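The bear plate and other things I refuse to pack

20th September

Well, the move is happening! We got the keys to the Umilham place and I have been wandering around the old kitchen with a roll of newsprint under my arm, picking things up and putting them down again. Here is one of the things I keep putting down again.
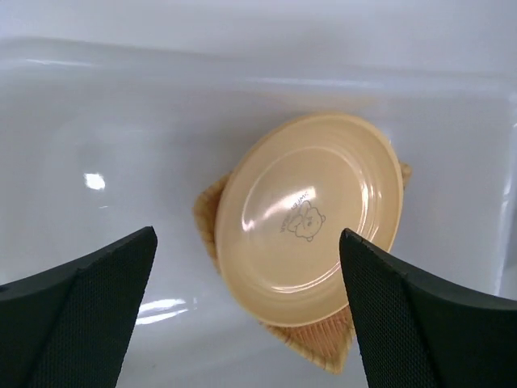
The everyday plates

I know the sensible advice is to pack the kitchen first and live on toast for a while. I can't do it. My cream plate with the little bear on it gets used nearly every day in this house (toast, half a mandarin, the crusts somebody else didn't want) and I'm not eating off paper for a fortnight just so I can say I was organised. It's a plain round thing with a raised rim and a few faint rings around it, and then the bear in the middle in thin greyish lines, with some tiny lettering curving over the top. I've had fancier plates and given them away without a pang.

It came from the market at Dusau, out of a box of odds and ends under a table. I went for a lampshade and came home with a plate and no lampshade. The lampshade would have been the wrong colour anyway.

The woven mat

Same story with the mat. I've always called it the straw mat, though don't quote me on what it's made of, it could be rattan or bamboo for all I know. It has corners, so a round plate never covers it properly, and I like that about it. It goes under hot dishes, under the fruit, under the pot plant when the saucer cracks. Crumbs get down between the strands and I give it a good whack on the back step.

It will travel flat at the bottom of the last box with the plate on top, wrapped in a tea towel. Tea towels are the best wrapping there is, by the way. You have to move them anyhow, so you may as well put them around something.

What has gone in boxes already

The good glasses, finally. The cake tins, nested, with the lids in a pillowcase. Every single vase. The Tamayo casserole with the chipped handle, which I nearly left out on the nature strip and then brought back in before dinner. I also did the drawer under the oven and found a pastry brush I replaced last October, so now I own a pair of pastry brushes and still don't make pastry.

I've got 4 boxes marked KITCHEN and one marked KITCHEN?? and I'm trying not to think about that last one.

The mover's quote

We had a quote of $955 for the truck, which made me sit down, and then a second one from Ader for $1,000 that included the piano. So the piano decided it. It weighs a ton and hasn't been in tune for years, but it's coming with us and that's that.

The new kitchen has less bench than this one and a lot more cupboard. I've been drawing little plans on the backs of envelopes, and so far the plates are beside the kettle in every version. My other half thinks they should go near the dishwasher. We'll see who unpacks first!

Next job is the pantry. There are three open bags of brown sugar in there, all set like concrete, and a jar of something I labelled "good one" in my own handwriting. If you've got a way of moving spices without the whole box smelling of cumin, pop it in the comments please.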